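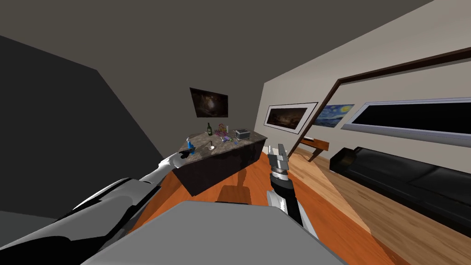 **Hostby Schools Partnership, Year 6 to Year 7 Transfer Group**

Minutes of the meeting held on August 7, 2018 in the staff room at Hostby Secondary

Present: representatives of Hostby Secondary, Brivley Primary, Bassey Primary and Paston Juniors. Apologies from the Bassey special needs lead.

**1. Minutes of the last meeting**

Agreed, with one correction. Under item 4 the summer reading books were paid for by Paston, not by Brivley. Brivley has since been sent the wrong invoice and will forward it.

**2. Numbers for the new term**

Hostby confirmed that 98 pupils are now on the list to start Year 7 in September. A further place was accepted after the end of term and then turned down again, so the list may still move. Paston said one family had asked to defer a decision until after their house move. Hostby will write to them direct.

Tutor groups have been drawn up. Each child has been placed with at least one other from their own primary, apart from two cases where the parents asked for a fresh start. Primary schools are asked not to pass the lists on to parents before Hostby's letter goes out.

**3. Transfer records**

Brivley and Paston have sent everything. Bassey's reading ages are missing from the spreadsheet - the column came across blank when the file was converted. Bassey will send it again as a plain file before the end of the month.

There was a long discussion about the one-page pupil profiles. Hostby form tutors found them useful last year but said the handwritten ones were hard to copy. It was agreed that next year's profile will be typed, with the child's own section still done by hand on the back.

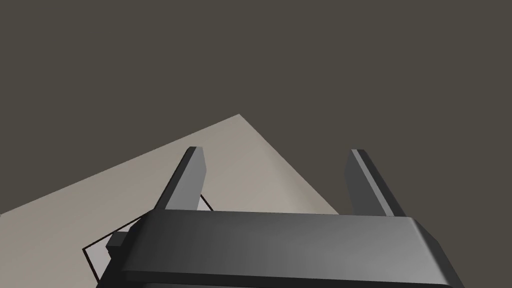
Hostby also asked for the section on friendships to be kept short, as some profiles had run to a second sheet and the important points were getting lost. Paston was not keen on a word limit. Left for the next meeting.

**4. Bus from Paston**

The county has confirmed that the bus will run on the old route for the autumn term. The stop by the Paston chapel stays. Passes have to be applied for by parents and are not issued automatically, which caused trouble last September when several children were refused on the first morning. Hostby will put this in bold in the welcome letter and Paston will send a text to families as well.

For the first week a member of Hostby staff will meet the bus at the gate and bring the new pupils in through the side entrance.

**5. Money**

The balance in the transfer fund is £1448. Bassey's contribution for the year has come in. The coach for the June visit has been paid and there is nothing else outstanding apart from the invoice mentioned under item 1.

Hostby proposed spending £100 on padlocks for the Year 7 lockers, to be lent out and handed back in July.

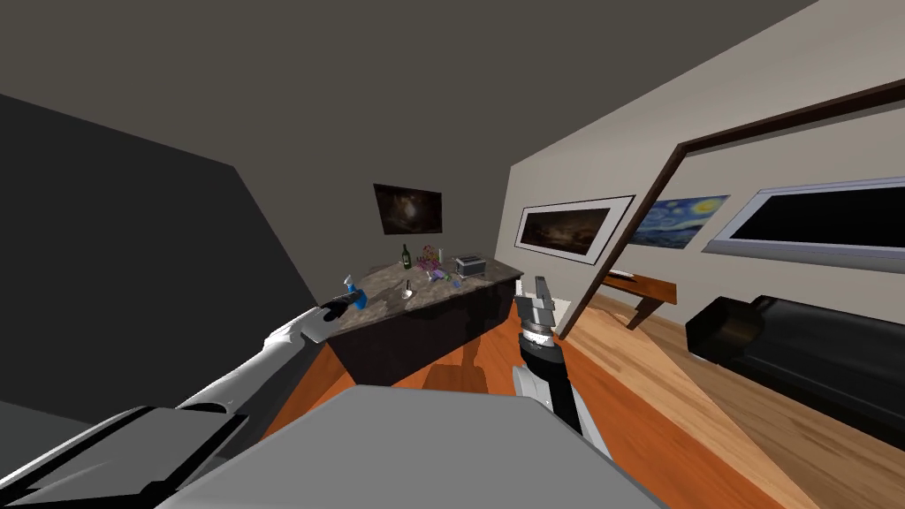
Brivley asked what would happen when a padlock was lost, and said that families should be told the cost of replacing one before the term started and not afterwards. It also wanted the office to hold the spare keys, as tutors are not always in their rooms at the end of the day. Hostby accepted both points. The spending was agreed on that basis.

**6. Settling-in evening**

To be held in the third week of term in the lower hall. Primary teachers are welcome and Brivley and Bassey hope to send someone. Tea and squash only this year. Hostby to check whether the hall is already booked for the band rehearsal.

**7. Any other business**

Paston has a box of unclaimed PE kit from the June visit, some of it marked Hostby. To be collected.

**Actions**

- Hostby: letter to deferring family, welcome letter, padlocks, hall booking
- Bassey: resend reading ages
- Brivley: forward invoice
- Paston: text about bus passes

Next meeting at Bassey Primary, date to be fixed by email once term has started.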